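**Bowl stacking task – third bowl never goes on straight**

Posted by Rafia Tarar

Our club is entering the two-arm stacking event in August. Three pink bowls, nest them all. We trained on 113 demos. The first two nest, a bit crooked, then the right arm closes too early on the third. Is it more demos or something else?

**Sekar Wattimena**

Vary where the third bowl starts. Ours improved a lot once we stopped putting it in the same spot – same arms, same table.

**Prasetyo Halim**

more demos. we did 800

**Rafia Tarar**

Sunday's run, right arm at the third bowl: 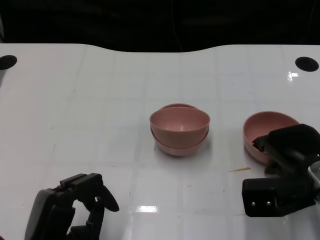 Amirul Halim wants to know if you record the gripper opening or only the joint angles, as his team had early closing until they added it.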